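Forums > Grippers and End Effectors > Hand-held > Promport two-finger, ribbed pads

prultwood_pete
Has anyone run the Promport hand-held against the Marchand on soft stuff? The brochure says the ribbed pads hold "any household material". I've heard that before. I've got 52 grabs logged and I'm not convinced the colour of the rubber isn't the main upgrade.

Kiyoshi Ikeda
What are you grabbing? Mine was fine on cardboard and hopeless on cling wrap.

prultwood_pete
Paper towel and white foam netting, out of a round bin with a yellow rim. The inside is dark, so the white stuff stands out, which flatters the camera if you ask me. Pads open over the bin:

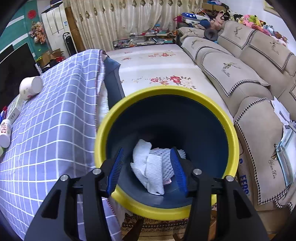
Re: Promport two-finger, ribbed pads

hukesix_user
A crumpled towel is a gift for any gripper. My old Hukesix managed that with bare plastic tips. Try a flat one.

Raimo Turunen
Disagree about the netting though. It squashes and springs back, and on my Marchand the smooth pads let go of it 11 times out of 13. Ribs ought to help there.

hukesix_user
"Ought to." You also said that about the suction cup.

prultwood_pete
Netting between the pads, over the same bin. Long piece, folded at the top and frayed at the bottom end.

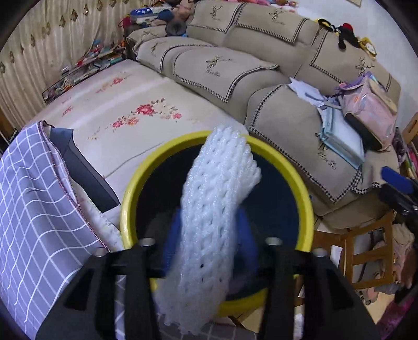
Foam netting in the Promport, blue tips on either side.

Raimo Turunen
Well, there you go.

Kiyoshi Ikeda
There you go what? One photo of a grip tells me nothing about slip. Shake it for ten seconds and post the log. And the left tip is partly behind the foam, so I'd want to know how the camera is judging contact on that side.

prultwood_pete
Fair. Log is on the other computer, run 2091. I'll put it up tonight, and I'll do a flat towel for hukesix_user.

hukesix_user
Dry and damp, please.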